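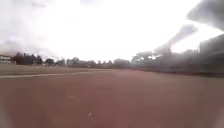 Forward camera on the Muststead track, white line at left.

1/ Controller comparison on the wheeled base, March 2026. Two steering controllers, one forward camera, one painted line. Posting the notes here while they're fresh, then the logs go in the repo.

2/ Controller A is the Jestis unit we've been running since last May. Controller B is the Brostik. Both take the same lateral offset and heading error from the vision node and both output a yaw rate. Drive motors, wheels, tire pressure and battery pack stay the same between runs.

3/ Camera is the Ormsby with the wide lens. Fixed mount, no gimbal. I left it alone on purpose. Changing the camera and the controller on the same day is how we lost most of last year's data.

4/ Test course is 70 meters along the inner line, start to stop, constant commanded speed. Timer starts when the base crosses the first tape mark. A run counts if the line detector reports a fit at the start and the base ends up between the two stop marks.

5/ Detector first, because everything downstream depends on it. It crops the lower left of the image, thresholds for bright pixels against the red surface, and fits a second-order curve. The crop ends well below the horizon. If you let it see the sky it will happily fit a curve to the sky.

6/ Exposure is the weak point. Overcast, very bright, and auto exposure meters on the whole image. The sky goes white and the surface comes out flat. For line finding that's tolerable. For anything that needs features on the horizon it's bad.

7/ Small bright specks on the surface are also a nuisance. A one-blob candidate with no neighbors gets rejected on length, so they cost nothing in the fit, but they do show up in the candidate count. Keep that in mind if you plot it and wonder about the single-sample spikes.

8/ Jestis results. It holds the line with a slow weave, period a bit over two seconds, and the weave grows toward the end of the course. Lowering the proportional gain took most of it out and made the initial correction lazy. Offsetting the start position by one wheel width makes this easy to see.

9/ Brostik results. Tighter on the straight, less weave, more chatter in the yaw command. You can hear it in the gearboxes. A first-order filter on the output helps. I set it by ear and then checked the log, in that order, which Veerle Smits has already objected to.

10/ She's right that it should be set from the spectrum. Next session.

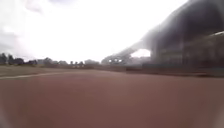
Same camera, grandstand on the right. Edges are soft everywhere.

11/ About blur. The detector doesn't care much, because the line is long and smears mostly along its own direction. The heading estimate does care. We get heading from two sources, the tangent of the line fit and a visual odometry node. The second one wants corners, and soft edges give it very few.

12/ Where it does find corners, they cluster on the stand: the roof edge, and the uprights in the facade. Left side gives it a low row of trees a long way off. So the feature distribution is lopsided and the rotation estimate leans on one half of the image.

13/ Over one Brostik run the log has 598 images. Odometry had enough inliers to publish on 238 of them. The rest were dead reckoning from the wheel encoders. That's a poor ratio and I wouldn't close a loop on it.

14/ For that reason both controllers ran on the line tangent only, with odometry recorded and ignored. If you're comparing against our older numbers, those used the fused heading, so don't.

15/ Latency. Image timestamp to yaw command, median 131 ms on the Jestis. The Brostik is lower, but its timestamps come from its own clock and I haven't finished checking the sync, so no figure yet. Please don't quote one for me.

16/ Most of the delay is ahead of the controller anyway: exposure, readout, decode, undistort. Undistort runs on the full image even though the detector uses one corner of it. Cropping first is the obvious fix. It's been on the list a while.

17/ Tipene Faulkner asked whether the weave on the Jestis is just delay. Probably most of it. I added artificial delay to the Brostik in the bench sim and got a similar weave at a similar period. Bench sim has no tire slip and no surface texture, so call it suggestive.
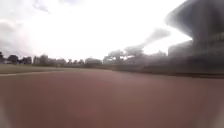
18/ He also asked why we don't steer off the barrier on the right, given how long it is. Tried it offline on recorded data. The top edge is dark against dark wherever the stand is behind it, and the gradient is too weak to hold a fit. The white line is faint in places and still wins easily.

19/ Lens note: the lower corners fall off. We mask them in the detector with a fixed circle. The mask costs a little of the line when the base sits far left, and the fit variance goes up there. Both controllers see the same variance, so the comparison holds, but the absolute offset error has that in it.

20/ Setup time, for people choosing between the two. Jestis: short, mostly because we had a config already. Brostik: most of a morning. The parameter names in the tool and in the manual don't match, and the yaw sign convention is opposite to ours. First attempt steered away from the line very confidently.

21/ Also on the Brostik, the watchdog timeout defaults to something long. Shorten it before you put the base on the ground. On the Jestis a dropped command stream stops the drives quickly without any setup.

22/ Current preference: Brostik for steering, with the output filter and the short watchdog. Jestis stays mounted as the fallback. I'd change my mind if the clock sync check turns up something ugly.

23/ To do before the next session: manual exposure locked on the surface, crop before undistort, shorter shutter, filter cutoff from the spectrum. One change per block of runs.

24/ Repo gets the line fits, yaw commands and encoder data for both controllers. Raw images are large, so ask and I'll put them on a drive. Offsets are in meters, positive left. The older logs were positive right, and the readme now says so.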